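Small Shops and Parcel Collection in Merton

Student project report
Evdokia Sarantis
Supervisor: Stavros Karagiannis
Jul 29, 2021

Introduction

My project looks at what happens when a small shop agrees to act as a collection point for parcels. I live above a row of shops in Merton, and two of them took on this work in the past few years. I wanted to know if the people who come in for a parcel also buy something, and what the shopkeepers think of the arrangement.

I chose two shops. One is a newsagent, which I call Shop A. The other is a household goods shop, Shop B, which sells cleaning products, toiletries and some hardware. Both asked me not to use their names. Shop A works with a carrier called Arklow and Shop B with one called Somard.

Method

I spent the first part of July sitting near the counter in each shop with a tally sheet. For every person who collected or dropped off a parcel I noted the time, whether they bought anything, and what kind of thing it was. I didn't speak to customers. I interviewed both owners at the end, using the same questions, and wrote up my notes the same evening.

I also sent a short questionnaire to households on the streets nearby. I delivered 600 by hand and got 113 back. Most came back through a box on the counter of Shop A, so the answers probably lean towards people who already use that shop.

Results

Across both shops I recorded 1383 parcel visits. Shop A was busiest after five o'clock, when people were on their way home. Shop B had a steadier flow through the day, with a small peak before lunch.

Most visitors did not buy anything. Those who did mainly bought small items. In Shop A this was drinks, sweets and phone top-ups. In Shop B it was washing-up liquid, batteries and packets of wipes. People dropping off a return were less likely to buy than people collecting - they tended to leave as soon as they had their receipt.
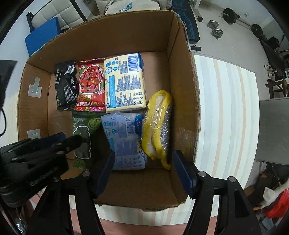 Storage and Space

Both owners brought up storage before I asked about it. Shop A has a back room, but parcels still end up under the counter in the evening. Shop B has no back room at all and has given up a set of shelves that used to hold paint. The owner said the fee per parcel does not cover what the paint used to bring in, though she had not worked it out exactly.

Parcels that are not collected are a further problem. They can stay in the shop for up to 21 days before the carrier takes them back, and large ones are in the way the whole time. Bulky boxes with very little in them came up in both interviews.

Discussion

The carriers present the service as a way to bring in new customers. My figures give this only weak support. The questionnaire was a little more positive, as several people wrote that they had first gone into Shop B to pick up a parcel and had gone back since for other things. My tally sheet could not show this.

Mr Karagiannis suggested comparing takings from before and after each shop joined. Neither owner wanted to share these, so I left it out.

Limits of the Study

I could not be in both shops at once, so the two sets of counts come from different days. The weather was also very different between them. A longer study should include a shop that has stopped offering the service and ask why.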